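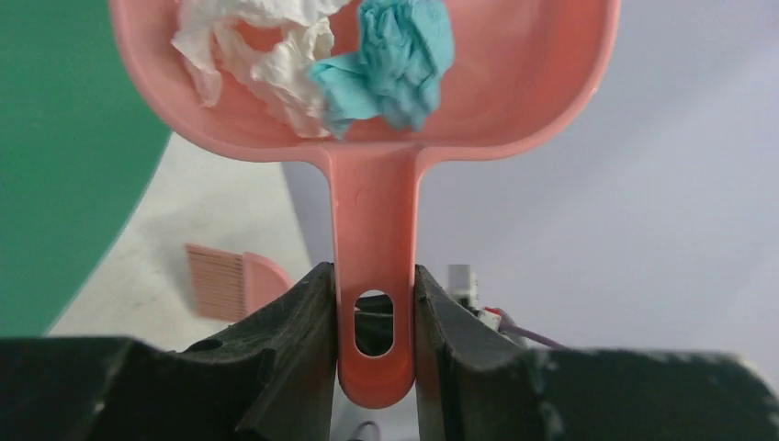

Filed under: Trip Planning > Huts, Shelters and Overnight Stops

Onddale to Lurkau in one day or with the hut?

slowboots91
I am planning the ridge path from Onddale to Lurkau in October and I can't decide if I should sleep in the Clakden hut or do everything in one day. The map gives 1,871 meters for the highest point, and the climb from the Onddale side is a little more than 1,000 meters. I walk at a normal speed, not fast. My knees are fine going up and not so fine going down. If I take the hut I must carry a sleeping bag and food for the evening, so the pack becomes heavier and maybe I lose what I win. What would you do?

ridge_and_rain
One day, without any doubt. I have done it three times like this. Start at 6 in the morning, eat at the saddle, and you are in Lurkau for an early dinner. A small pack makes a very big difference on the loose stones after the saddle. With a sleeping bag and stove on the back I would not enjoy that part.

teapot_hiker
I don't agree with ridge_and_rain. In summer yes, but in October the light goes early and the forest on the Lurkau side is dark long before the sky is. I came down there once with a weak headlamp and I missed the turn at the stream. It cost me an hour and a lot of bad words. The hut is simple but it is dry, and the second day is short and pleasant.

ridge_and_rain
The turn at the stream has new paint marks now, on both sides of the tree. It is hard to miss.

teapot_hiker
Paint marks don't help so much when you can't see the tree.

slowboots91
Thank you both. How is the hut now? I read an old report which said the stove is broken and there are mice.

pebblecounter
I slept there this spring. The stove works, but the wood was finished when I arrived, so bring a gas burner and don't depend on it. Mice, yes. Hang your food from the hooks in the ceiling and close the pack completely. I left one side pocket open with a cereal bar in it, and in the morning I had a pocket with a hole and no cereal bar. You sweep the floor before you leave and you carry your own trash down, also the tissues, please. Some people push them between the boards behind the bunk and I find this disgusting.

teapot_hiker
+1 for the tissues. And write in the hut book, even if you stay only for lunch.

north_of_lunch
Is the water near the hut still OK? I remember a pipe with a wooden trough, 2 minutes below the door.

pebblecounter
It was running in spring. For October I can't promise, it depends on the summer. I would carry enough from Onddale for the whole climb and the evening meal. It is heavy, I know.

ridge_and_rain
So now we are at sleeping bag, burner, gas, evening food and all the water. You see why I go in one day :)

slowboots91
Yes, I see it. What about the pack? I have the Ouazzani 38, with the thin hip belt. For day walks I like it very much, but I never put more in it than a jacket and lunch.

north_of_lunch
I have the same one. With a light load it is very comfortable. When I filled it for a weekend the belt started to slip down after an hour or two, and my shoulders did all the work. Maybe my hips are the wrong form for it. Try it at home with water bottles inside and walk some stairs before you decide.

pebblecounter
Mine doesn't slip, but I tighten the belt first and the shoulder straps after. Many people do it in the other order.

north_of_lunch
I do it in the correct order and it slips anyway.

slowboots91
I made the test yesterday evening with full bottles, up and down the stairs of my building. The belt moved a little but it was acceptable. I think I will take the hut, mostly for my knees and for the dark forest. If the forecast is very good and I am at the saddle before noon, I can still continue to Lurkau the same day.

ridge_and_rain
This is a reasonable plan. Only decide it at the saddle and not later, the path to the hut goes off to the left there and it is annoying to climb back.

teapot_hiker
Please tell us after how the water was. I want to go up the week after you.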